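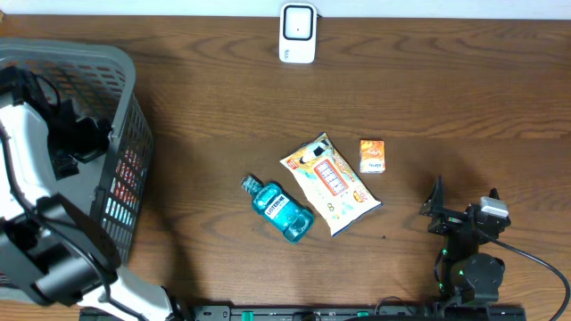 Bench check: basket unpacking, two arms
1 February 2024

My running list before I let the Tadus setup loose on the groceries again. Comments are mine and a bit grumpy!

1. Mounting rail and screws. OK. I put a wrench on every one.

2. Cables. Watch this. The arm that reaches into the basket has a loop of cable along it, and I worry about that loop snagging on the rim. Retie before the long run.

3. Basket. OK. Plastic, with slots in the walls. Great for me (I can see packaging through the side), not so great for fingertips that like to poke into slots.

4. Items on the table. Mouthwash on its side, a snack bag, a little orange box. The box is the easy one. Bags are where I'd still bet on a bored teenager, since they crumple differently every time. Bottles roll, so check the caps by hand first.

5. Table surface. Wipe down. A few specks near the snack bag.

6. Stop button. Pressed twice, stopped twice. OK.

7. Pick counter. Reads 1,307. Service is due at 2,000, so we've got room.

So can it put my shopping away yet? Slowly, with me standing there, kind of! I wouldn't leave it alone with a jar of pickles. Next check is before the Drodelico demo later in February.

Recent checklists
Kolano shelf stocker: guard and sensor check
Mansour workshop: sweeping robot, first look
Towel folding: pinch points
Charging corner walk-through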